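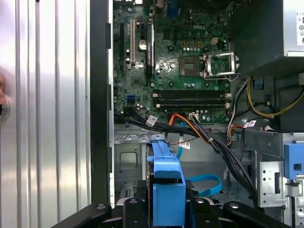

The interior of a Dell tower with the side panel off. The processor socket stands open and both memory slots are empty.

Second Service: How Sustham Keeps Its Office Computers at Work

When the Sustham district library system closed its Galtum branch for renovation in February, staff were asked to list every piece of equipment in the building. The list ran to several pages, and a large share of it consisted of desktop computers that had been retired to a storage room and left there. The library elected to have them examined before any decision was made about disposal.

The work was assigned to the Stunard Equipment Workshop, a nonprofit repair center that serves schools, clinics and public offices across the district. The workshop received 67 towers from the library. Each was given a numbered tag and a paper record that stays with the machine until it leaves the building.

"An office desktop is usually retired on a schedule," said Mitra Zamani, who directs the workshop. "The schedule tells us very little about its condition. We have to open it."

Opening it is the first stage of a fixed procedure. The side panel is removed and the interior is cleaned with a soft brush and low-pressure air. Memory modules are taken out, labeled and tested on a separate bench. The processor follows. Technicians are required to raise the lever fully before lifting the metal frame of the socket, and no one is permitted to touch the contacts beneath it. A bent pin can seldom be corrected, and a board with a damaged socket is generally set aside for parts.

The board itself is then inspected under a bright lamp. Capacitors receive particular attention, as a swollen top is a common sign of failure in older equipment. Expansion slots are checked for dust and cracked plastic, and the data ports for looseness. Power supplies are tested under load for 18 minutes. The workshop does not open them under any circumstances.

Elaheh Ghorbani, the senior technician, maintains the parts room. Its shelves hold 300 labeled trays of memory, drives, brackets, cables and screws, arranged by manufacturer and then by year. Screws are a persistent concern. "We lose more time to the wrong screw than to any electrical fault," she said.

Machines that pass inspection are rebuilt with a new solid-state drive and returned to service, most often in classrooms or at public catalog stations. Boards and metal cases that cannot be used again are sent to Weerakoon, a licensed recycler on the east side of the district. Old drives are erased or destroyed, and a certificate is issued to the original owner.

The workshop has processed 2350 computers under its present agreement with the district. Public offices wishing to submit equipment may request an intake form from the front desk. Monitors and printers are accepted by prior arrangement only.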